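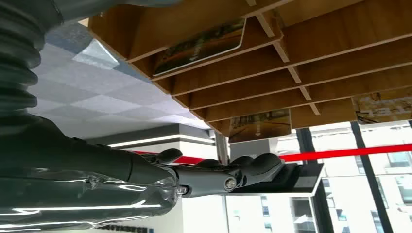 A robot hand should be looked after on a fixed timetable, by one named person, and most sites don't do it. I have serviced arms for Drukix out of Bendport for long enough to see the same fault come back under different owners. People clean the parts that visitors look at. The bellows cover is a good place to check instead, as dust packs down between the ribs and the rubbing starts there. The finger joints come next, and the pivot they swing from. A red rope keeps the public back, but it does nothing for a worn joint.

Mortimer Crenshaw at Tidville disagrees with me. He runs his hands until they slip, then swaps them, and says a planned check every 3000 cycles wastes a morning. His last hand went at 1275 cycles — well before either of us would have looked at it. To my mind that argues for shorter gaps between checks.

Set-up matters as much. I would test the grip with small, thin pieces first, at low speed, with a person standing at the table and the laptop open.
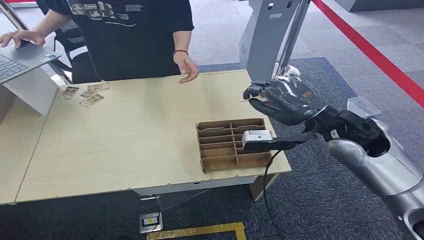

Hand raised at the table, a thin white piece between its fingertips.

Yutong Jiang keeps a paper log for the Buckley cell, 23 pages so far. I would take that over any dashboard.

Search this site Search Go
Contact us | © Drukix 2026 | Back to top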